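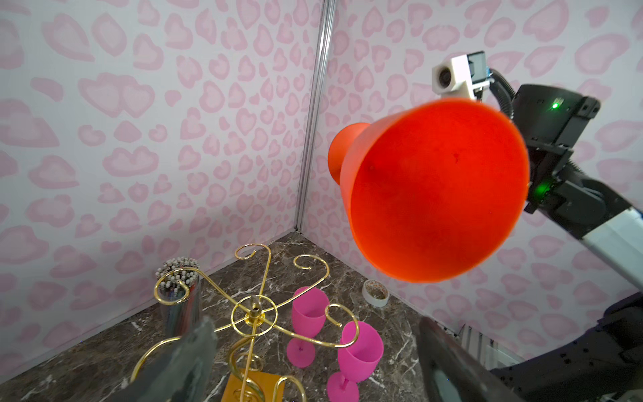 Storage > Pantry and laundry > Decanting

Funnels: sizing, filling and cleaning

A funnel is specified by two measurements: the diameter of the mouth and the outside diameter of the spout. Mouth size governs how much can be tipped in at once. Spout size governs what will pass through, and whether air can get out of the bottle while it does.

Spout clearance

Measure the inside of the bottle neck with a ruler or calipers before buying. The spout should sit loosely. A 13 mm spout suits most sauce and oil bottles and will pass caster sugar, fine salt and dry semolina. Rice bridges in it. For rice, lentils and laundry powder use a jar funnel with a short, wide spout, or cut down an old plastic one and smooth the edge with 240-grit paper.

If liquid stalls in the cone, air is trapped in the bottle. Lift the funnel a few millimetres and hold it there. Where this happens often, tape a wooden skewer lengthwise to the outside of the spout to keep a gap open.

Filling

Weigh or measure the contents first and check them against the capacity of the container. A 1000 mL bottle should be stopped at the shoulder, leaving the neck empty. For powders, fill in two or three lots and tap the base on a folded tea towel between them. Do not push a spoon handle down the spout while the cone is full.

Hold the funnel at the rim with one hand and pour with the other. Resting its whole weight on a narrow bottle makes the bottle top-heavy, and 500 g of sugar in the cone is enough to tip a light one over.

Work on a board or tray. On a dark or heavily veined benchtop, spilt salt and flour are hard to see, and a board can be carried to the sink and brushed off. Keep a permanent marker within reach and write the contents and month on the container before it is filled. Ink takes poorly on a dusty or oily surface.

Standing and settling

Infused oils and home-made cleaning solutions usually need straining through a filter in the cone. A paper filter slows badly towards the end. Set a timer or an alarm clock for 20 minutes and leave it alone; squeezing the paper forces sediment through. A clock with hands should be stood upright on its feet, well clear of the pouring area.
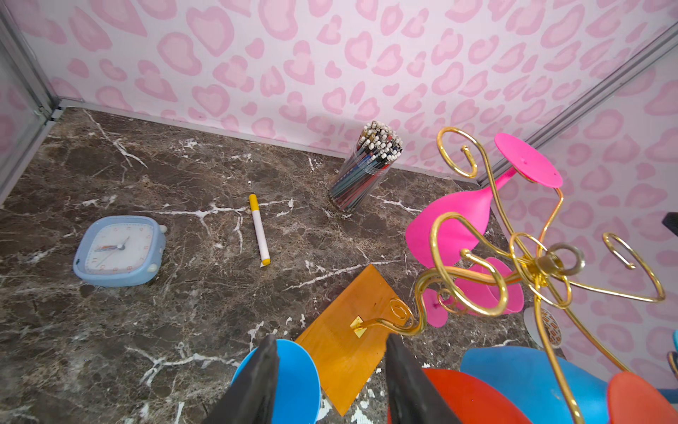 According to Ebise Nigatu, a square of washed muslin does the same job in a quarter of the time, provided it is wet and wrung out before it goes in the cone. She folds it double for chilli oil and single for vinegar.

Muslin does pass finer sediment than paper. Either is suitable if the bottle will be left to settle overnight and the last centimetre discarded.

Cleaning and storage

Wash straight after use in hot water and detergent, with a bottle brush through the spout from the narrow end. Dry mouth down on a rack. A funnel put away damp will cake the next lot of powder. Specks left inside the bowl after washing are generally dried residue and lift with bicarb paste.

Keep one funnel for food and another for detergents, in different colours, stored in different rooms.

Last updated: August

Related
Reading the capacity marks on preserving jars
Removing permanent marker from glass and tin
Oiling a wooden board
Batteries in clocks and timers: when to take them out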